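Notebook, play kitchen project
January 5, 2021

Back at the bench after the break and I could not wait to get into the food box again. We left off in November with the paint tests half finished and a shelf full of molded vegetables with no rules about which ones belong in the set. Today was for sorting that out, and I got a lot further than I thought I would.

Started with the corn. I love this corn. The kernels are plump and stand up in proper rows, and you can find your way along it with your eyes shut, which is more than I can say for the Plisance cob we tried first (smooth as a candle, with the kernels only painted on). Yellow is staying bright. I had been tempted to knock it back toward something more natural, but against a dark floor the bright one reads from across the room, and little kids spot it right away. Leaving it alone.

Then the eggplant. Dark purple, long body, good rounded end. The trouble is the same as before: it is such a deep color that it sinks into dark carpet, and the corn steals all the attention. I went back and forth on a lighter purple and mixed two samples, Drollow 14 and a home mix with a touch more red. The Drollow one looks like a plum. The home mix looks like a beet, a very nice beet, but a beet. Decision for now is to keep the dark one and let the shape do the work. A kid who has never seen an eggplant will learn that they are dark!

Floor setup next. I wanted everything low down this time, since that is where the play happens in every session we have run. So the small white toaster oven went against the wall, door down, with the corn off to the left and the eggplant over on the right side. I had the oven up on the table for all the earlier layouts and it felt like a shop display. On the floor it turns into a place where you cook. Huge difference, and it cost nothing.

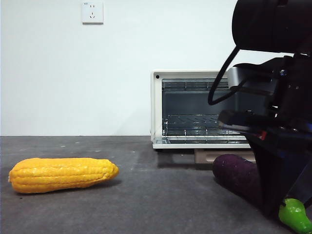

The wood base under the oven is the other thing I am pleased with. It only brings the oven up a little way off the carpet, but the lowered door ends up at a much friendlier height for somebody sitting cross-legged. I tried reaching in from a kneel, from a sit and from flat on my stomach (dignity gone, worth it). Sitting is best. From the stomach the rack is hard to see. The cut-out in the base stays too. I had it down as a leftover to be filled, and now I think it makes the whole piece look lighter.

Door notes. Open flat is the right resting position for play. It makes a little shelf, and in the sessions the kids used it as a shelf before they ever used it as a door. They park food there, talk to it, decide it is done and then push it in. I want to write the activity cards around that habit. Current draft of the first card:

"Dinner on the floor. Pick one vegetable. Put it on the oven door. Tell us what else goes in the dish. Cook it."

Short enough. The old version ran to 254 words and no parent was ever going to read it out loud. I counted because I was annoyed with it. The new one can go on the back of a postcard in big type.

Fit. The rack inside is the limit, and the long vegetables have to be tried at an angle as well as straight in. I want a proper fit check on each piece before the next casting, written on the tag, so we stop guessing. Corn first, tapered tip leading. Eggplant after that, rounded end leading, and if it wants to roll on the wires then the underside gets a small flat. A flat you can feel but not see would be perfect. I did one on the Cârstea squash last fall and it still looks like a squash.

Carpet. It shows every bit of lint, so run the roller over it before anyone sets up, and again at the end. The dark gray is otherwise a great ground for the food colors. It is soft to kneel on, and a dropped piece doesn't make that awful clatter we had on the tile.

Paint log, for whoever does the next batch:

Corn yellow: keep as is, no second coat on the tip, it fills the gaps between kernels.
Eggplant purple: keep dark. Try a satin top coat on one piece only and compare it under the overhead light.
Home mix (red-purple): jar labeled BEET, which is now officially what it is for. We should make a beet!
Drollow 14: return to the shelf, lid was loose, tightened.

Mold stock: 201 pieces of all kinds in the bins after the sort, with seven pulled for chipped edges. The chipped ones are in the shallow tray and can be used for paint tests. Please don't put them back with the good ones, I will cry.

One more idea before I lose it. We have been treating the set as finished dishes waiting to happen, a soup, a roast, and so on. Watching it on the floor today I like it better loose, two vegetables and an oven and some space between them. There is room for a kid to crawl in and start something. If the Parier order goes ahead I would like to pitch a small set on those lines, with the oven, its base and a few really well made vegetables. Corn and eggplant are certain. A tomato would be the obvious third for color, but a leek would be so much more fun, and the long shapes look great next to each other.

To do: satin sample, fit tags, retype the card in big letters, leek sketch (side view and root end), find the good sanding block.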